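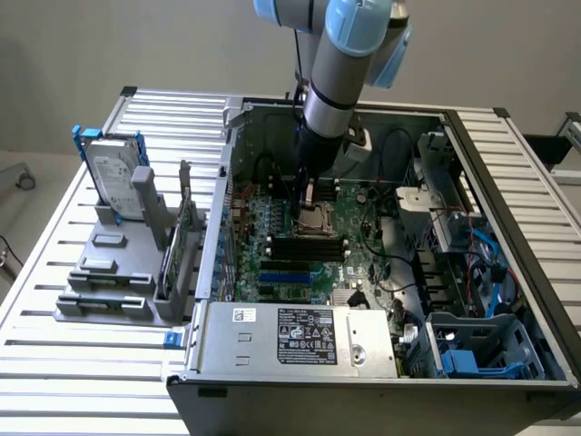
Print this page | E-mail this page

Desktop Computer Reuse: Progress Report to the Vestunia Fund
Tuesday, February 2, 2021
Prepared by Ardalan Alipour, Drillham Workshop

Dear members of the Fund,

I am pleased to send you the report for the second period of our work. As you know, the grant is for taking old desktop computers from offices, checking the parts, and making complete computers again for the schools on the Brotell list. The first report was sent in October.

In this period we received 138 desktop computers. From these, 113 are now opened and checked. The others are still on the shelves in the storage room, and Amado Layug has put a paper label with the date of arrival on each one.

The work on the table

We changed the order of the work after the first report. Before, each person took out the parts in the way he liked, and it was difficult to know which parts belonged together. Now the tower is laid on its side, the side panel comes off, and the expansion card and the hard drive go to the parts holder next to the case. The holder is printed in gray plastic and has upright slots. A drive can stand in it with its blue rails still on, so we do not lose the rails any more. In the first period we lost many, and to buy them again separately was more expensive than I expected.

The memory is checked after this. Ehsan Mohammadi tests each module in a second machine and writes the result in the table that you received with my e-mail of last week. If a module fails two times, it goes to recycling.

The processor is the part where we are most slow. The old thermal paste is often hard, and it must be cleaned before we can read the marking. Gholamreza Ghorbani wrote a short instruction for this step, one page only, with the lever of the socket explained first. We had seven boards with bent pins in the first period, and all of them were bent when the processor was put back. In this period we had two.

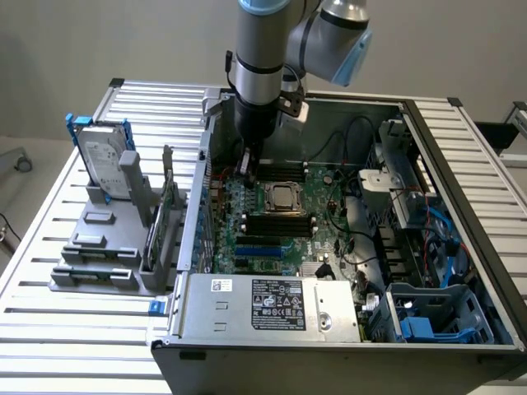

The inside cables also take more time than I wrote in the plan. In many towers the black cables go over the board and must be moved to the side before the memory slots can be reached well. We do not disconnect the SATA cables if the drive bay is in good condition. I ask the Fund to accept that the time for one computer is longer than in the proposal. The number of finished computers at the end of the project stays the same.

Money

The money for tools is spent. The money for new hard drives is not touched yet, as Shojaei has promised us a price in writing and it did not arrive. Pejman Najafi will call them again this week. If the price is too high, we would like to buy used drives and test them here, and for this I will need your permission.

Next period

We want to finish opening the computers from the storage room and to start the installation of the software. We also need a second parts holder, because one holder is not enough when two people work at the same time.

With kind regards,
Ardalan Alipour

Related reports
First report: collection and storage
Instruction sheet: cleaning and seating the processor
Brotell list of schools

Contact | Copyright Drillham Workshop | Back to top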